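Facilities and Stores Newsletter, 11/26/25

Small Parts Labeling: Changes Starting in December

The Prisach stockroom is moving all small parts to a single label format. The old system used three label sizes and two numbering schemes, and bins received before the Brondex changeover still carry both. From December, each bin gets one label with a part number, a unit of issue and a reorder point. Color dots are no longer used for anything.

There are 800 bins on the list. Aisles with fasteners and fittings go first, then electrical, then consumables. A bin keeps its old label until its count has been entered. Do not peel labels early - the old number is the only link to the purchase record.

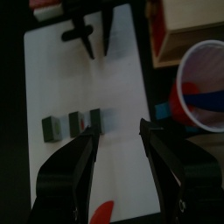 Paper Stock and Printing

Labels are printed on 70 lb matte sheets and cut on the Ekard trimmer. Gloss stock was dropped after the spring trial, when scanners misread codes under the aisle lights. Print at full scale with margins set to zero in the print dialog. The template is on the shared drive under Toma, in the folder marked Current. Older templates will be removed at the end of the month.

Sheets should be stored flat and closed in their sleeve. Stock left open near the loading door curls and feeds badly, and a skewed feed shifts the bar code into the cut line.

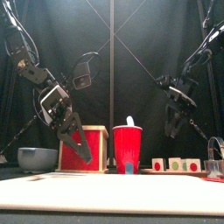 Counts and Reorder Points

Reorder points have been recalculated from usage over the past 49 weeks. Slow items drop to a minimum of 2 units. Items on blanket order keep their existing values. If a new reorder point looks wrong, enter the part number on the correction sheet at the issue window and leave the bin as it is.

Partial boxes are counted by piece, sealed boxes by box. Mixed bins must be sorted before they are counted - a mixed count cannot be entered in the new system. Returns without a part number go to the gray shelf behind the window and will be identified once the main count is closed.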